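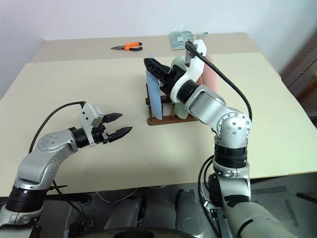
Gripper Comparison, Dish Rack Series
Hemari Laboratory for Household Automation

The Hemari Laboratory presents a selection of pictures from its comparison of two-fingered grippers for table and kitchen work. The series was carried out between March and October on a two-armed station, using ordinary household plates and a wooden dish rack with upright pegs. Two sets of fingers were compared: the Trovham pointed finger, and the Kurian wedge finger with a ridged pad. Each arm was run under the Truna controller with the same speed limits throughout.

The complete series consists of 1,818 attempts. Of these, 700 concerned the placing of a plate into the rack and the remainder concerned removal, regrasping and handover between arms. Plates were presented both flat on the table and standing in the slots, as the two positions place very different demands on the fingers. A plate on edge offers the gripper a free rim. A plate lying flat leaves little room below the rim, and the approach angle must be chosen with care.

Approach to a flat plate, wrist camera
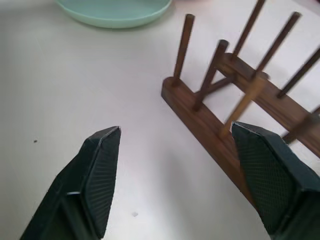 Photo: Hemari Laboratory, Gripper Comparison archive

The fingers are open wide over the white tabletop, with the mint-green plate flat on the table beyond them and the empty slots of the rack to the right. The grooves of the left pad can be made out from this position - a useful feature when pads are inspected for wear between sessions.

Wrist cameras were used for all close approaches. The view from the head was retained for planning and for the review of failed attempts, of which 141 were examined in detail by laboratory staff. In that review, the wrist view was judged the more helpful in deciding whether a finger had met a peg before it met the plate.

Notes for visitors to this page

Pads were replaced after every 40 attempts. Results for the two sets of fingers are reported separately and should not be combined, as the removal tasks were not divided equally between them. Pictures may be reproduced for teaching purposes provided that the credit line is kept.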